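Hi Dayana Bermúdez and everybody at the Lozano fund,

Time for the second update on Stirko, and I'm happy to say we have a movie now! A rough one, with holes in it, but you can sit down and watch it from the shipwreck to the wedding.

Quick reminder for anyone new on your end: it's Twelfth Night moved to a flooded mill town, with a sea monster in the reservoir (the monster is Stirko, and yes, the Duke is in love with it for most of act two). We wrapped the main shoot in September, two days over. One of those was rain and the other was me, because I wanted the duel on the dam at sunset and the sun kept going behind the hill before Viola got her sword out. We finally shot it at 6 in the morning and it plays as evening just fine.

The money: the $2,000 you moved over from travel went to sound, all of it. The dialogue from the boat scenes was nearly unusable, so Humetti is re-recording those lines with the cast. They've finished Viola and Olivia. The Duke has a stage job until next month, so he goes last.

We showed the rough cut to 40 people in Clumden, mostly folks who had let us film in their yards. They laughed a lot at Malvolio and got restless during the town meeting – I did too, watching it with them. I've cut that scene in half since.

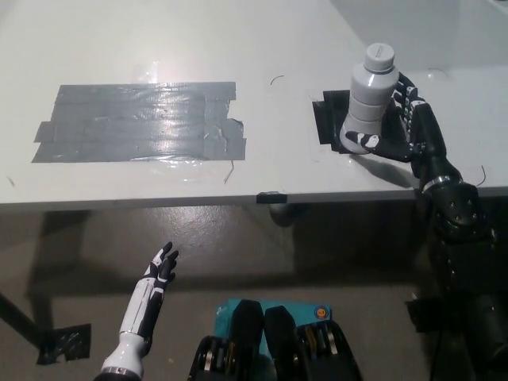 The ending still bugs me. Right now the monster shows up at the wedding and the twins recognize each other in the same minute, and people missed the twins completely. I'm trying a version where the reunion comes first. If it works, we won't need the pickup day in the budget, and I'd love to put that money toward the music instead – would you be okay with that? I need to tell the composer before she takes another job.

I'll send a link to the new cut as soon as the boat dialogue is in.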